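Dresley Climate Action Working Group
Minutes of the regular meeting, Jan 14, 2019

The meeting opened with a full table and very good news. The town's application to the regional efficiency fund has been accepted, and work on the library and the Trovo Street fire station can go ahead this year. Thanks to everyone who stayed late to finish the paperwork!

Minutes of the previous meeting were approved with one correction: the bus depot is to be listed under transport, not buildings.

Emissions inventory. The draft inventory is finished and it's a great piece of work. Town buildings and streetlights are now covered site by site, with fuel bills matched to meters. Heating makes up 66 percent of building emissions, more than any of us had guessed. The school boilers still need a second look, as two of the bills seem to overlap. Members are asked to send comments on the draft before the next meeting.

Target. Long and lively discussion. The group agreed to recommend a 50 percent cut in emissions from town operations, with a progress report to the town council every year. A stronger target was proposed and got real support, but the majority wanted to see the boiler figures first. Motion carried, 8 to 4.
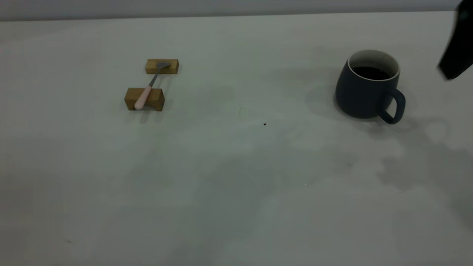 Transport. Hevov has sent its proposal for charging points at the town garage and the Montecinos parking lot. The group liked the plan a lot – especially the option to add more chargers later without digging up the pavement again. Questions remain about who pays for the new electrical panel. The transport subgroup will get that in writing and bring it back.

Public outreach. The open house is set for April at the library. Ideas included a heat pump demonstration, a table on home insulation and a map where residents can mark streets that need safer bike crossings. The map idea was a big hit and will go ahead. Flyers to be printed in English and Spanish.

Action items
Buildings subgroup: check school heating bills
Transport subgroup: reply to Hevov on panel costs
Outreach subgroup: book the library room, draft the flyer
Chair: send the target recommendation to the council

Other business. A request to look at food waste from the school cafeterias was warmly received and goes on the next agenda.

Meeting adjourned.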